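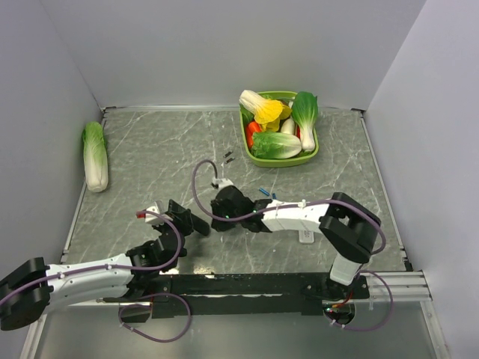 Valentyna Stasiv asked in the review of the first draft whether the small pieces should count as a separate task or as clutter for the vegetable task. The card now treats them as a separate label group, and the request is recorded under Labelling. Anyone training on an older copy of the index should regenerate it before comparing results.

Luangrath tabletop set: data card
Version of 01/12/2025
Maintainer: Stepan Prokopenko

Summary

Luangrath is a collection of teleoperated demonstrations on a two-arm bench. It was gathered to train and evaluate imitation policies on light household handling, mainly moving produce and picking up small items on a hard, glossy surface. The release holds 2000 recorded episodes. Of these, 1864 passed review and are listed in the main index. The remainder are kept in a separate folder and are not used in any of the baselines.

The set replaces the Fesholm pilot, which used a matte work surface and one arm. The two should not be merged without remapping the action space, as the joint order differs. A conversion script is in the tools folder.

Contents of an episode

Each episode is one directory. It contains the video streams, joint positions for both arms, gripper commands, a plain text instruction and a metadata file. The streams come from a fixed camera on the workspace and from wrist cameras. They are stored at their native frame rate and are aligned to the joint log by timestamp. No resampling has been applied.

Where a stream dropped frames, the gap is left in place and noted in the metadata. The Brostent loader fills gaps by repeating the last good frame. Other loaders may do something else, so check the behaviour before training on short windows.
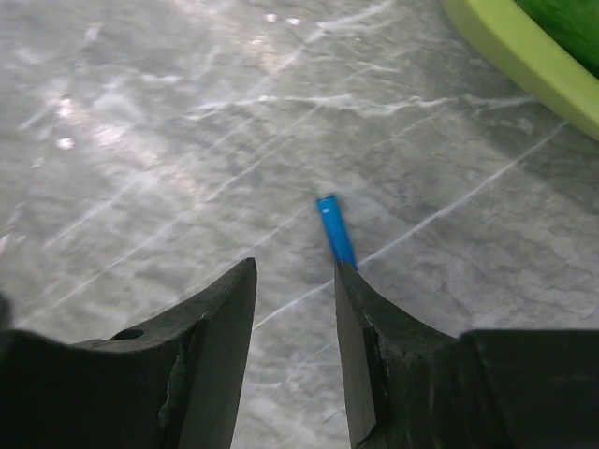 Gripper values are normalized per arm, with 0 as closed and 1 as fully open. The fingers wear with use and the closed position drifts slightly. Calibration was repeated in February and the new offsets apply to every episode recorded after that point. The offset file used for an episode is named in its metadata.

Collection

Operators drove the follower arms from a pair of leader arms. An instruction was shown at the start of each episode and the operator worked until it was complete or the time limit was reached. Operators were told to move at a comfortable speed and to carry on after a missed grasp. Recovery motions are therefore common in the accepted episodes and have been kept on purpose. Filtering them out lowered the success rate of our own policy on thin objects.

Produce is made up of artificial and real items, depending on the session. The metadata field for item type is filled in by hand at the end of a session and has not been audited. Treat it as a hint.

Object positions were changed between episodes by hand, with no fixed template. Colour and lighting were not controlled beyond leaving the overhead lights on, and glare on the surface varies with camera angle.

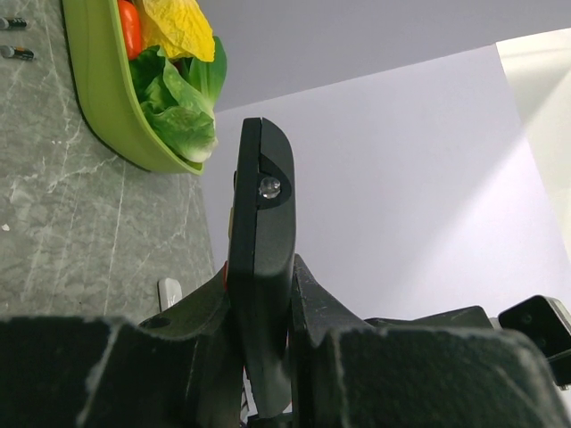 Wrist views include parts of the gripper at all times. We do not supply masks for these. Early trials with masking made no measurable difference and added a preprocessing step that was easy to get wrong - the mask has to follow the camera mount, and the mounts were adjusted more than once.

Labelling

Labels are given at the episode level and at the segment level. Episode labels are success, partial or failure. Segment labels mark approach, grasp, transport and release, and were drawn by one annotator and checked by a second. Disagreements longer than half a second went to the maintainer.

Small pieces lying on the open surface have their own group, as noted at the top. An episode belongs to that group only if the instruction names one of them. Incidental contact does not count.

Splits

The test split has 400 episodes and the validation split has 100. The rest of the main index is for training. Splits were drawn by session, so no session appears in more than one of them. Please do not reshuffle if you intend to report numbers against the baselines.

Known problems

1. Timestamps in the right wrist stream lag the joint log by up to two frames in early sessions. The correction is in the metadata but is not applied.

2. Thin dark objects are hard to separate from the black fingers in the wrist views. Segment boundaries for grasp are less reliable in these episodes.

3. Wrist video blurs during fast motion. Blurred frames have not been removed, including those where the camera sees well past the work surface.

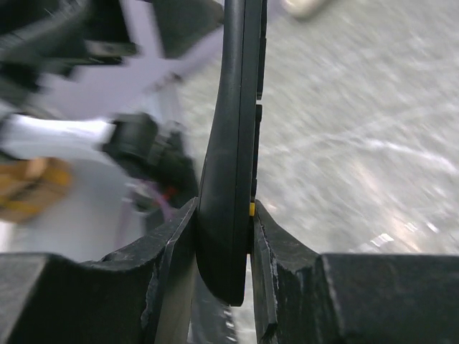
Access and licence

The set is available on request for research use. Store it on an access-controlled drive and do not repost individual videos. Derived models may be released if this card is cited.

The Prirkonus mirror carries the index and metadata only. Report errors through the issue tracker, with the episode number and the name of the stream.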